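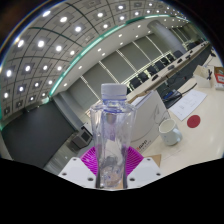 April – by the Ondthorpe equipment desk

I get asked about the Fliseo hand-held gripper kit more than anything else on our list, usually by people who have a budget line and no idea what goes in it. So let me walk you through how I'd spend the money!

The Fliseo is the one you carry around yourself: you pick things up with it, the camera records what your hand did, and the arm gets to learn from that later. The base kit is $2000. That gets you the handle, the camera mount, one pair of soft ribbed fingers and the plates that hold them. A second kit is also $2000 (sorry, no pair discount, I've asked), and I'd budget for it if two people will be collecting at once – sharing one gets old fast.

Spare fingers are $145 a pair. Please put at least one pair on the first order. People always leave them off, then come back a month later and pay shipping twice. The magenta ones are what we keep on the shelf, and other colors come from Hanato and take longer.

For props, don't go wild. Clear plastic bottles, mugs, small boxes, cartons, whatever your office already has. I do like having plenty of see-through stuff in the mix, it's hard on cameras and you want to find that out early. I set aside $200 for odds and ends like this and I've never spent it all.

You don't need a special room either. A conference table will do nicely, and I'd rather see you work in a few ordinary places than build one perfect corner.

If you're planning for the arm as well, the same fingers fit the Ardeleanu wrist with an adapter plate, quoted separately. Tell me which wrist version you have when you write, the older one has a different screw pattern (I've mailed out the wrong plate before and felt pretty silly).

Kits ship with the fingers already mounted. Memory cards and chargers are extra.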